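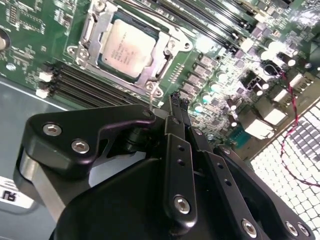
Re: [fladwood-hw] second board for the Dollstead box, reseat or bin?

10/20/18

Quick reply, on my way out. Quoting the bits that matter.

> Picked up the Dollstead server from the Gostato clear-out. Won't POST
> with both memory banks full. Works with one bank, sometimes. I've had
> the cooler off and cleaned the old paste. Before I go any further, is
> it worth pulling the CPU and looking at the pins or am I just making
> more trouble for myself?

Yes pull it. If one whole bank drops out on an LGA board it's the socket or the seating more often than the sticks. I've got the same sort of layout on my bench, green board, memory slots both sides of the socket, chokes in a row hard up against the retention frame. Load plate open on mine at the moment with the chip still sitting in it.

Order I'd go in:

Power lead out of the wall, then hold the button in for a bit. Board on the antistatic mat, not the foam it came in.

Lever off its hook, let it up slowly. Plate back all the way till it stays by itself. If it wants to flop down again prop it, don't hold it with the hand you're lifting with.

Chip straight up by the edges. No sliding, no tilting. Note which corner the triangle's at before you lift, pencil on the mat will do.

Torch in low from the side, then turn the board and do it again from the next side. Bent pins show up as a break in the pattern. You will not see them from straight above, I've tried. Glare off the frame is awful so kill the overhead light.

> Also what do people use to clean the pads on the underside? I've got
> metho and some isopropyl that's been in the shed since January.

Isopropyl, if the lid's been on. Metho leaves muck. Lint-free cloth, not tissues. Wipe one way. Nothing wet goes near the socket itself, if there's paste in there tell the list before you poke at it.

> Slots look clean to me but the latches on one side are stiff. Is that
> anything?

Could be a stick not going fully home. Push each end of the module till the latch comes up by itself, if you're closing the latch by hand it isn't in. Blow the slots out first. Ours had a fair bit of fluff down the ends near the latches where you'd never look.

When it goes back together start with 2 sticks, one each side, and check the book for which slots go first because it isn't always the ones nearest the socket. Then 4. Then fill it. Don't do all of them at once or you're back where you started and none the wiser. Leave a memory test going over night at each step if you've got the patience, I gave the last one 20 hours and it threw 1,463 errors, all off the same stick. Swapped it, been fine since.

> Last thing, is the cooler torque important? Manual says yes but doesn't
> give a number I can find.

It matters more that it's even. Go crosswise, a couple of turns each, keep going round till they bottom out. I've seen a bank come good just from backing teh screws off and doing them up again properly. Try that first infact, before you lift the chip, costs you a blob of paste.

If the pins are stuffed don't chuck it. There's a spare board in the Erdős cupboard, same socket I think, check the label. Bring the heatsink with you, hole spacing isn't the same on all of them.

Gotta run. Post what you find.

--
fladwood-hw list
reply to the list please, not just to me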